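## 6 Gripper comparison on the two-arm bench

Section 6 covers side-by-side trials of the two jaw sets supplied with the Grornley bench: the narrow set (Berchtold) and the wide set (Jestley). Complete sections 4 (mounting) and 5 (camera pairing) first. If either arm has been taken off its plate after section 5 was completed, repeat 5.3 before going any further.

The procedure takes one operator. Allow half a working day for a full comparison, or an hour for the short form in 6.6.

### 6.1 Before you start

You will need:

- the bench controller, software release 7 or later
- both jaw sets, with their fixing screws
- the 2.5 mm hex key from the tool roll
- the cloth set and the shallow tray
- a trial sheet for each jaw set (Appendix C)

**Caution:** Switch off motor power at the controller before fitting or removing jaws. The stop button holds the joints but leaves the jaw motor live.

**Note:** Jaw sets may be mixed, one on each arm, but the controller stores one profile per arm. Do not copy a profile from the left arm to the right. The zero positions differ even where the jaws are of the same type.

### 6.2 Fitting the jaws

1. Move both arms to the service pose (menu **Arm > Service**). Wait for the tone.
2. Switch off motor power.
3. Undo the two screws at the root of each jaw and draw the jaws forwards off the carrier. Keep left and right jaws apart.
4. Wipe the carrier faces with a dry cloth. Do not use solvent.
5. Slide the new jaws on until they meet the shoulder. They should go home by hand. If they do not, check that left and right have not been swapped.
6. Tighten the screws until they just stop turning, then a further eighth of a turn.
7. Close the jaws by hand and look at the tips against a light background. A gap at the tip is acceptable if it is even from top to bottom. A wedge-shaped gap means that one jaw is not seated – go back to step 5.
8. Switch on motor power and run **Gripper > Find zero** for each arm in turn.

The controller reports the full stroke in encoder counts. For the narrow set the figure should be close to 1,916. The wide set has no fixed figure; write down the value from the first run and compare later runs with it.

### 6.3 Cable routing

The cable must have enough slack for the full reach of the arm, including wrist roll. A cable that pulls tight at the end of a reach shows up in the log as a false grip force, and the trial is lost.

1. Leave a free loop between the wrist and the elbow.
2. Bring the cable back past the elbow and let it drop behind the mounting plate.
3. Run **Arm > Envelope** at low speed and watch the loop through the whole movement.
4. If the loop passes between the jaws at any point, shorten it and run the envelope again.

**Caution:** Do not tie the loop to the upper link. Earlier issues of this manual showed a tie at this point. It has been withdrawn.

### 6.4 Setting the cameras

Each wrist camera should see both jaw tips when the jaws are fully open. The wide set reaches further across the picture than the narrow set, so a camera set up for one will usually need moving for the other.

1. Open **Camera > Live** and select the arm.
2. Open the jaws fully.
3. Tilt the camera until both tips appear in the lower third of the picture.
4. Lock the tilt screw.
5. Set exposure to manual. Leave it at the same value for every trial in the comparison.

Soft items can fill most of the wrist picture once they have been picked up. Use the overhead view to judge whether an item has been lifted clear of the platform.

### 6.5 Cloth and soft-item trial

Rigid blocks tell you little about the difference between the two jaw sets. Cloth does better, as it slips at the edges and bunches in the middle.

1. Place the tray on the right half of the platform, within reach of the right arm.
2. Place one cloth flat on the platform. Do not fold it.
3. Load the cloth profile (**Trials > Soft > Single cloth**).
4. Set grip force to 5 for the first run.
5. Start the run. The arm closes on the cloth, lifts, holds, and releases over the tray.
6. Mark the trial sheet: *held*, *slipped* or *missed*. Use *slipped* for any cloth that leaves the jaws before the release command, even if it lands in the tray.
7. Put the cloth back by hand with the arm paused.
8. Repeat until the sheet is full, then change the jaws and start a new sheet.

A full comparison is 168 lifts, divided equally between the jaw sets. If you stop early, stop both sets at the same count.

Other soft items may be used after the cloth runs. Caps and hats are a useful second test: the crown gives way under the jaw while the brim stays stiff, and the result depends a good deal on which of the two is gripped. Record the grip point on the sheet.

**Note:** The two arms may work at the same time if the **Shared space** option is on. The controller then slows either arm when the grippers come close to one another. It measures from the jaws and takes no account of what they are holding. Leave extra room when one arm is carrying cloth.

### 6.6 Short form

Where time is limited, run 6.5 with the cloth only, at one grip force, and enter *S* in the top corner of each sheet. Short-form results should not be combined with full results.

### 6.7 Faults during trials

| Message or symptom | Likely cause | Action |
|---|---|---|
| Zero not found | Jaw not seated, or screw standing proud | Repeat 6.2 from step 5 |
| Grip force rises with jaws open | Cable pulling at the wrist | Repeat 6.3 |
| Cloth held but run marked as missed | Grip threshold too high for thin cloth | Lower the threshold by one step |
| Arm slows with no obstacle | Shared space on, other arm parked too close | Park the other arm in the service pose |
| Camera picture drops out | Connector not pushed home | Switch off, reseat, restart **Camera > Live** |

If a fault returns after two attempts, save the log (**System > Export**) and send it with the trial sheets to the Netville service desk, marked for Alois Mayrhofer. Logs without sheets cannot be matched to a jaw set.

### 6.8 Finishing

1. Release any item still held, with a hand or tray underneath.
2. Return both arms to the service pose and switch off motor power.
3. Note on the sheet which jaw set has been left on each arm.

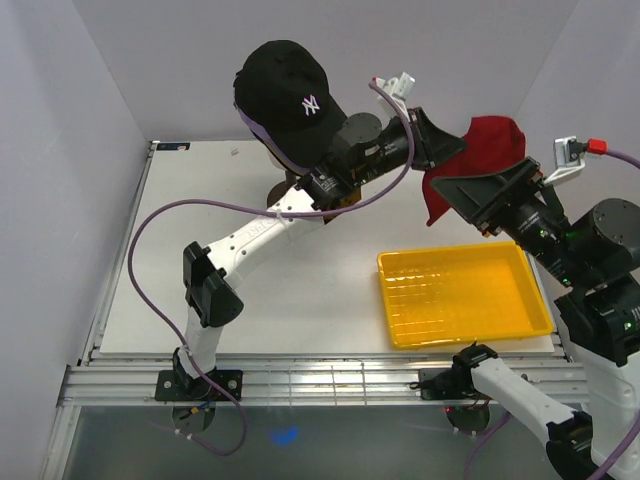 *Fig. 6-1 Soft-item trial: red cloth held in the right gripper, tray on the platform, cap on the wrist of the left arm.*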